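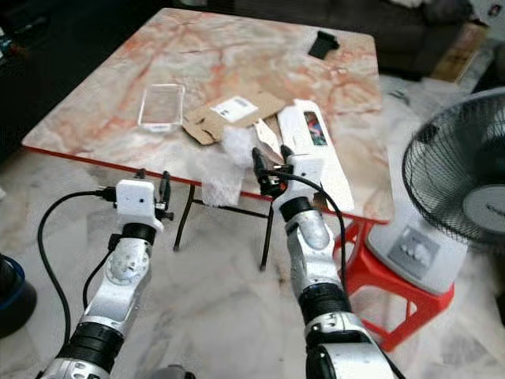 Re: [lenallow-sorting] What goes where after unpacking a phone case?

From: Conall Flanagan
To: lenallow-sorting
Date: 1st June

Hi Henrike, hi all,

Replying on the list so the answer ends up in the archive. I have put Henrike's message first and my answers after it.

Henrike Meinecke wrote:
> Hello everyone,
>
> I have been on this list since February and mostly just read. Now I have
> a question of my own. We buy a lot of small accessories for the office:
> cases, chargers, cables, holders. Every one of them leaves a little heap
> of stuff on the table and I never know how to split it. The cardboard I
> can manage. What I'm not sure of is:
>
> 1. the stiff white plastic piece the thing is packed in
> 2. the net-like foam, the white stretchy kind
> 3. labels with barcodes, on their own or stuck to cardboard
> 4. thin strips of plastic or maybe paper, I can't always tell which
>
> At the moment Fongchan puts everything except the cardboard in the
> trash. I put everything in the plastics bag. One of us must be wrong.
>
> Also, does it matter if we wait and do it all at once? We have a box
> under the desk and it is full.
>
> Thanks,
> Henrike

You are both a bit wrong, but the box under the desk is a good idea. Going through your points against the table in the photo, which has pretty much your whole list on it:

Stiff plastic insert. The long white one with the little window goes in the plastics bag if it is plastic all the way through. Check the window first. On a lot of these, the colorful part showing in it is a printed card that slides out. Pull the card and put it with paper. If the card is glued in and won't come away with one good tug, leave it and put the whole piece in the trash. I used to sit there with a knife for ten minutes over one insert and it isn't worth it.

Foam mesh. Keep it out of the plastics bag. Our pickup does not take foam of any kind, and the mesh is worse than the blocks since it catches on everything else. I would reuse it. It flattens to nothing and it is good for mugs, bulbs and jars. I have a shoebox of it in the hall closet and people on this street come and take handfuls when they move. If you don't want to keep it, trash.

Barcode labels. A loose label or small card is paper if it tears like paper. If it stretches before it tears it is film, and it goes in the trash. A label stuck to cardboard can stay there. The exception is a shipping label with your name and address on it. Peel that off or black it out. That has nothing to do with recycling, I just don't like mine sitting out on the curb. And if you might return the item, hold on to the barcode. Bastian Hinrichs threw one out with the cardboard last year and the seller would not take his charger back without it.

Thin strips. Same tear test. A long narrow piece with a point at one end could be either, so try it with your fingers before you decide. Anything too small to hold properly goes in the trash whatever it is made of. Small pieces fall through at the sorting plant anyway, or so Gijs Kramer told us when he went on the tour.

Cardboard. You said you can manage this, but for anyone else reading: flatten it and take off long runs of tape. Short bits of tape are fine. It doesn't have to be folded neatly.

On doing it all at once: yes, wait. I do mine every other week on the low table in the living room. Tip everything out and take the actual goods off first. I mean this. Clear cases are very easy to lose in a heap of clear and white packaging. I fished one out of the plastics bag at the last minute once, and small black holders disappear under cardboard just as well. Put the items at the back of the table or on a chair, then sort what is left.

My order is cardboard, then hard plastic, then foam, then the little stuff. Cardboard first clears most of the table in a minute or so. Foam I leave near the front edge until the end so I can scoop it straight into the shoebox.

For bags, I gave up on the Skusix ones, they split at the seam when a corner of hard plastic gets into them. The Dorar 60 liter bags have held up better and come on a roll. Any thick bag will do. Leave it untied until pickup morning, there is always one more thing.

Two questions from me, if anyone knows:

- Does the Sauerland Street drop-off still take foam? The sign came down over the winter and the phone number on the old flyer is dead.
- Has anybody got a use for the hard inserts? I have tried them as drawer dividers. They work for pens and not much else, and they slide around unless you tape them down.

Henrike, tell Fongchan the foam was right and the insert was wrong. If you have a heap you can't figure out, bring it by, I'm home most evenings after dinner.

Conall

--
lenallow-sorting mailing list
To unsubscribe, send a blank message with "unsubscribe" in the subject line.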